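They took the Barredo off the menu in July and I found out at the counter, tray in hand, exact change ready like an idiot.

"We don't do that one any more."

"Since when?"

"Since this morning."

Pork, pickled onion, the green sauce, that roll. Gone. The lad pointed at a thing called the Uvitz Melt. I had the Uvitz Melt. It tasted of warm envelope.

So I started the petition. On the bus, thumb going, didn't even spell it right. Bring Back The Baredo. By the time I got off at the hospital there were 12 names on it, and one of them was my mother, who has never eaten there in her life.

Danilo Bañez was number 30. I remember becuase he left a comment and the comment was longer than the petition. He'd proposed over a Barredo. She'd said no, but still. He wanted to know what I was planning to do next. I wasn't planning to do anything next. I was on a break, I had eleven minutes.

"You need a website," he wrote.

"I need to get back to the ward," I wrote.

He built it that night.

It was awful. Green on green, a counter at the top, and pictures down the middle. I rang him up. Two in the morning, neither of us asleep.

"There's no sandwich on it," I said.

"They've stopped selling the sandwich. Where would I get a sandwich?"

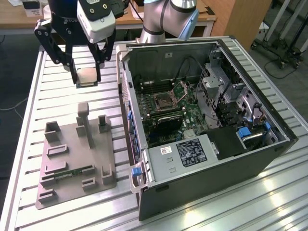

*A processor in the gripper, with the open tower lying beside it.*

"Just leave it up," I said. "Leave it all up. Go to bed."

People didn't mind. People signed. Four hundred, then a local radio woman rang, then nine hundred. Somebody made badges. Somebody's nan made a roll the old way, in her own oven, and posted it to head office in a padded bag. Head office sent her a voucher for an Uvitz Melt.

That did it. That voucher. Danilo put it on the front page, and the counter went mad.

1,709 on the morning they finally wrote to us. A man from Bonetti, that's who owns the whole chain, plus the Bristix kiosks at the stations, plus a car park for some reason. Would we like to come in. Would we like to be part of the journey.

I wore my interview jacket. Danilo wore a badge. First time I'd seen him in person, he was taller than his typing. We sat in a room with a jug of water and the Bonetti man slid a plate across with a cloth over it, like a magician.

"It's back," he said. "Three weeks from now, every branch. We wanted you two to try it first."

Cloth off. There it was. The roll, the onion, green sauce coming out the side.

I bit. Danilo bit. We chewed for a while and didn't look at each other.

The sauce was thinner. Or the onion was sweeter. Or it was exactly the same, down to the last seed, and I'd been telling people about it for so long that I'd made up a better one.

"Well?" said the man. He had a phone out, filming.

I thought of the nan. I thought of my mother, who'd told the whole of her choir.

"That's the one," I said.

"Yeah," Danilo said. "That's it."

Outside it was raining and we stood under the Bonetti awning, him with the other half wrapped in a napkin. He'd asked for the napkin very politely.

"Was it that small before?" he said.

"I don't know."

"She rang me, you know. Off the back of the radio thing. First time in years."

"The one who said no?"

"She wants to go when it opens. The three weeks thing. She wants to go for one." He looked down at the napkin, the green already coming through. "What do I tell her?"

My bus was at the lights. I had my shift in forty minutes and sauce on the jacket.

"Tell her to ask for extra onion," I said, and ran for it.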